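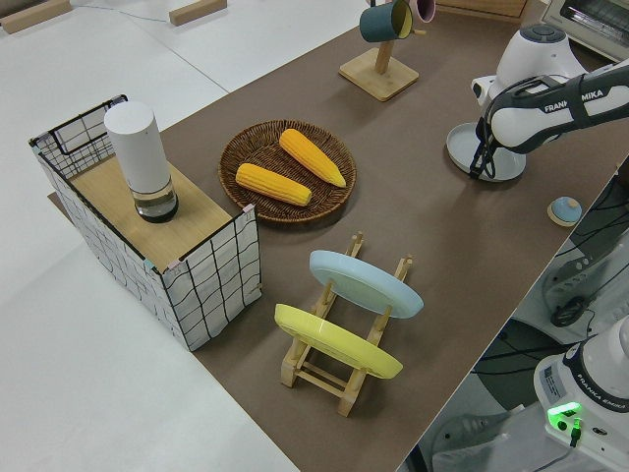
Chapter 6 is concerned with the way public figures are remembered by people who never met them, and in particular by those who were children when the figure was at the height of his or her fame. Such memories are seldom formed with care. They are put together from whatever the household had to hand: a news bulletin half heard during a meal, a remark made by an older relative, a photograph in a magazine. In this they resemble the wire basket with a light wooden board laid across the top, which serves as a shelf for as long as something needs to stand on it. The memory holds, but it was assembled from parts meant for other uses.

The student should keep this in mind when reading the two accounts that open the chapter. Both concern the same woman, a former mayor of Flesholm. Anisa Latuheru was nine when the mayor left office and remembers chiefly her voice on the radio. Khairul Goh, who was by then a junior reporter, remembers the closure of the Irkex works and the 1000 people who lost their posts. Each wrote in the week of the mayor's death, and each believed the account to be a fair one.

Three terms are used throughout. A tribute is written to honour its subject. An obituary sets out the life, including those parts of it which were disputed. A recollection is a personal statement, and its value lies in what it shows about the writer's own time and place – a point often missed by students who judge it only for accuracy.

Before turning to Section 6.1, write 100 words on a public figure whom you remember from childhood. Do not look anything up. Keep the passage, as you will be asked to return to it at the end of the chapter and to mark each statement that you are able to confirm.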